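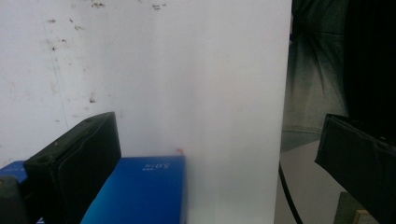 **Week 6 handout: The number that stopped moving**
June 10, 2019, Baluyot Hall

Okay, so this is the write-up of the jaw-width fault I kept promising you in May. Bring it to lab, because we're going to break a rig the same way and you'll want the signal names in front of you.

Quick reminder of the setup. You hold a gripper in each hand, you do a task with them, and for each gripper we log video plus one number: how far apart the fingers are. The number comes down the cable to the logger (we call ours Drodard) and gets stamped with a time. Later a policy is trained on the whole lot and has to work out for itself when to close and when to let go. If the width is wrong, the policy learns the wrong thing and does it with total confidence!

**What happened**

We had a set of 597 recordings, named Grustham after the folder somebody made on day one. The training loss looked lovely. Then we put the policy on the arm, and it would reach for a thing, stop at a perfectly sensible place and just hang there with its fingers open. Sometimes it went up again with nothing in them. I spent most of a week blaming the vision side – wrong lens calibration, wrong exposure, wrong everything – before I plotted the width next to the video.

In 73 of the recordings the width went flat partway through. It was a perfectly straight line, while in the video the fingers were plainly opening and closing. The first bad one was recording 423, and everything before it was clean. 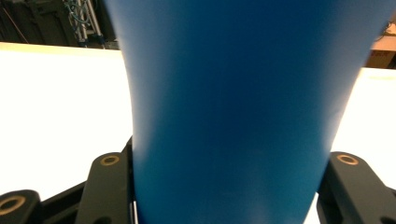 *Both fingers pressed against a blue object. The width should be nearly steady at a moment like this, so a flat line proves very little.*

And that's why our checks missed it. We had a test for missing values (none were missing) and a test for values out of range (all in range). A frozen reading passes both. It even looks right during a hold, when you expect the trace to be quiet. You have to look at a stretch where the fingers travel.

**Where the flat line came from**

The logger had a setting called hold_last. If no new width arrived in time, it repeated the last good one, and after 1000 milliseconds it was meant to raise an error. Good idea on paper. What I'd missed is that the Bestelow adapter, the little board between the gripper and the computer, did its own repeating. So the logger kept getting "new" packets with fresh timestamps and a stale number inside, and its timer never ran out. Two layers were both being helpful, and between them they hid the fault completely. 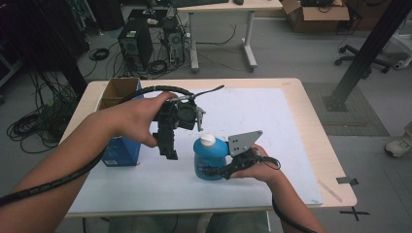

The physical cause was much duller: a loose connector. It sat fine until the cable was pulled sideways, and then one pin lifted and the sensor dropped off while power stayed on. Think about what your arms do in two-handed work. The cable on the left gripper loops back over the wrist and trails down the forearm, so if you reach across the table, your own arm can do the pulling. The right one curls under the wrist and drops out of the bottom of the frame, and it can get leaned on or caught. I could bring the fault on by turning my wrist outward and stretching. I couldn't bring it on at all with the gripper sitting on the bench, where (of course) I'd done all my testing.

**What we changed**

- Cable clamped to the gripper body, with slack between clamp and connector.
- Repeating switched off in the adapter. A missing reading now arrives as missing.
- A sequence number made at the sensor itself, so a repeated packet shows up as one.
- An open-close-open at the start *and* the end of every recording. 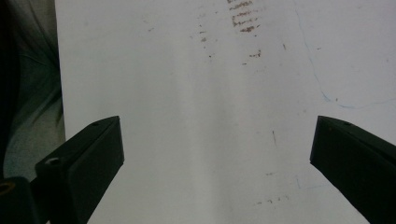
That last one takes a couple of seconds and I'd keep it if I had to drop all the others. Fully open, fully closed, fully open, no object in the jaws. A script compares the two ends, and if the trace doesn't show the full travel both times, the recording goes in the quarantine folder. It won't catch a dropout that heals itself in the middle – that's what the sequence number is for.

We threw out all 73, by the way. I did try to rebuild the width from video for a few of them, and the results were close enough to be tempting, but I didn't trust them near contact, where a few millimeters matter most.

**For lab**

1. Start a recording, unplug the sensor lead only, and keep moving the fingers. Save the plot.
2. Do it again with adapter repeating turned on. Write down which of your checks fires, if any.
3. Write a frozen-signal check of your own. It must not flag an honest steady grasp, so think hard about what else in the log tells you the fingers are moving.

Hand in plots and code together, one file per pair. Please unplug at the connector and don't yank the cable, we're down to two spares.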